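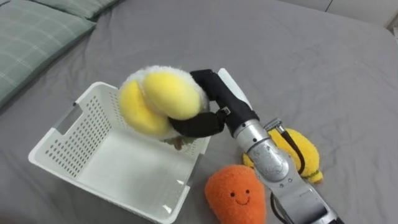

Fitted sheet pops off the corners of a deep mattress

Posted by Fiachra Daly in Bedding and Laundry

I have a queen mattress with a wool topper on it. Measured with a steel rule at the head end, the combined depth is 38 cm. The fitted sheets I own are labelled queen, cotton percale, with a stated wall of 40 cm. On paper they fit. In practice the two corners at the foot let go most nights, and by morning there is a ridge of loose fabric under my knees.

What I have tried so far:

Rotating the sheet so the label sits at the other end. No change.

Elastic straps with metal clips, the short kind that go across each corner. They held for a week, then one clip chewed a hole in the hem.

A non-slip mat between topper and mattress. This stopped the topper moving but did nothing for the sheet.

The sheets have been through a warm wash and a hot dryer since I bought them in February. Is this shrinkage, or is the wall depth on the label measured some other way? I would sooner fix these than buy another set.

Catríona Lynch

Both, probably. Cotton that hasn't been pre-shrunk can lose up to five per cent on its first few hot washes, and the loss is usually greater along the warp. On a 40 cm wall that is 2 cm, so your margin is already gone. The length of the sheet matters more. Five per cent off a 203 cm panel is 10 cm, and that gets taken back out of the walls at the head and foot.

Check it before doing anything else. Lay the sheet flat on the floor, inside out, and measure the top panel from corner seam to corner seam without stretching it. Then measure the wall from the seam down to the edge of the elastic. Some makers quote the wall before the hem is turned, so a 40 cm label can mean 37 cm of usable cloth. You also want enough left over to tuck at least 5 cm under the mattress. With 38 cm of depth, that means a finished wall of 43 cm or more.

If the panel is short, no strap will save it. If the panel is right and only the wall is short, you can add to it. Unpick the elastic, sew on a strip of plain cotton 8 cm wide all the way around, and rethread. For a queen you need nearly 730 cm of strip plus joins. Wash the strip fabric first, at the same temperature you use for the sheets.

Use 10 mm braided elastic the full way around. Sheets with elastic at the corners only are the worst offenders.

Donal Geraghty

just buy king size and tuck the rest under. works for me

Orla Ní Bhriain

King is 30 cm too wide for a queen, so you swap one ridge for another. I wouldn't.

Adding to Catríona's answer: long straps that run under the mattress from corner to corner in an X hold better than the short ones. Get the kind with plastic grips and a rubber button, as the toothed metal ones cut percale. Fit them with the mattress stood on its side, and tighten opposite corners in turn.

Also, line dry from now on, or use the dryer on low and take the sheets out slightly damp. Pull the corners square by hand while they are still damp — percale will give back a centimetre or so that way.

Fiachra Daly

Measured as suggested. Top panel is 198 cm long, wall is 37 cm to the edge of the elastic. So it is short both ways. I will add the strip to one sheet, try the long straps on it, and keep the other for the spare bed, which has a thinner mattress and no topper.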